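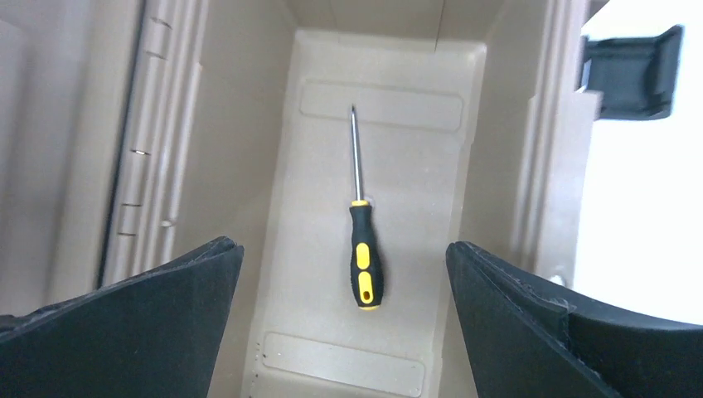

Photo 1. Screwdriver with black and yellow handle in a beige storage compartment.

Progress report: tool library and repair corner, Climumholm
Prepared by Chutima Sombatkul for the Sunitz small grants program
6 October 2022

Work done in this period

We received the first part of the grant, 2,000 dollars, in March. With this money we bought the plastic storage units and most of the hand tools. Until today 1,000 dollars is spent and all the receipts are in the annex.

The main task was to give each tool a fixed place. Before, everything was kept in two big boxes, and members had to take out half of the tools to find one. Now we have 44 compartments, and the most used tools have a compartment alone. The screwdrivers were first, as they are borrowed more than anything else. We lay them flat on the floor of the compartment, and the handle is toward the person who opens it.

The storage units came second-hand from the Hwang workshop, which closed its spare parts department. They are strong, but they need more cleaning than I planned. There are still smudges, dust and a few dark specks on the plastic in places. We will wash the compartments again before the winter opening.

Loans

In the period we made 21 loans. All tools came back except one small wrench, and the member has promised to replace it. The loan book is on paper for now.

Difficulties

The labels did not hold well. The first ones came off after some weeks, so we ordered a stronger type from Jestitz — delivery is late and we are waiting. For this reason the activity "labeling" is marked as not finished in the table.

We also had less opening hours than we wrote in the application, because the room is shared with the sewing group. An extra evening has been agreed with them.

Next steps

We will finish the labels, buy two sets of hex keys and prepare a short list of tools for each compartment. I would like to ask for your permission to move the unused travel budget to cleaning materials and labels. The amount is small and the total budget stays the same.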